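Notebook, 14/05/2023
Open day, sim bench. Written up the same evening with cold chips.

Doors were meant to open at 2. Ruairi had the big monitor on the trolley in good time and then found that the trolley doesn't fit past the new fire door, so the sim demo ran from the corridor end and I spent the afternoon with my back to a radiator. Magnus had the real arm in the main bay behind the yellow chain. We got the dining room scene and the people who couldn't see over the crowd at Magnus's.

Plan was the usual: arm on its pedestal beside the table, red vessel on the seat of the near chair, operator drives the gripper down to the handle. I picked the chair over the tabletop because the armrests make it interesting. Cameron said interesting for whom. He then drove it into the armrest on his first go, in front of a school group from Borkari, to general delight.
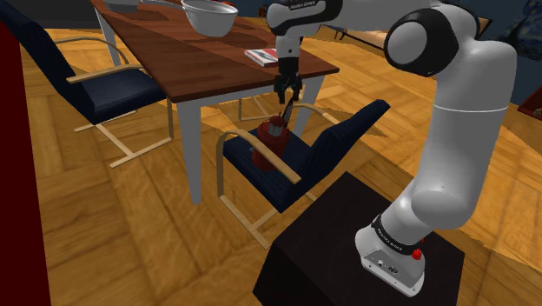 Settings, for whoever runs this in February: speed scale 16 per cent for visitors, 80 for us. Don't let them find the slider. Contact damping as per Effie's branch, not main. Main still does the thing where the chair slowly leaves the room.

Most-asked question of the day was whether it's a kettle. I'd been calling it the kettle all week and was corrected by a man who was certain it was a canister. The asset list calls it 294. I have gone over to "the red one" and suggest everybody does the same.

Second most asked: why is it on a chair. Fair enough.

Gavin MacBrayne came by from Diltico with a colleague from Fonlow and asked good questions about camera placement, mainly why we switch views by hand. Because the auto-switcher isn't finished, Gavin. I told him it was a deliberate choice for teaching. The over-the-table view went down best with visitors, I think because it's where you'd be sitting if you had any business being in the room. It's no use for judging the approach, though, as the flange hides most of the gripper. Two of the school group tried to line up from it anyway and wanted to know why they kept missing.
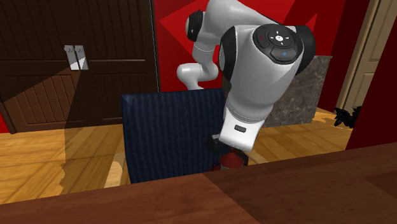 Chair and wrist from across the table.

Switched them to the gripper camera and they improved straight away, apart from the one who wanted to look at the floor. Lovely parquet, to be fair. Effie spent longer on it than on the contact model and will tell you so.

Things that broke: the joystick (left axis drifts, has done since MacAulay borrowed it), the reset key (stuck down with something orange), my patience when the scene reloaded during the Dean's turn. Ruairi filled the gap by explaining inverse kinematics with a folding ruler. The Dean has asked to keep the ruler.

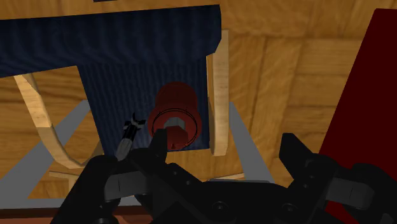 Manipulation and Simulation Group | Notebook pages | Open days

To do before the next one:
Measure the fire door. Then measure the trolley.
Decide what the dart-looking thing by the red one is for. Magnus says it's a distractor object. It distracted me.
Mark the fingertips a lighter colour in the visitor build. Black on navy is hard going on that monitor, and people were asking which bit was the hand.
Get the joystick back to Cameron for repair, and get Cameron to repair it.

Visitor sheet is in the blue folder. Somebody has signed it as the red one.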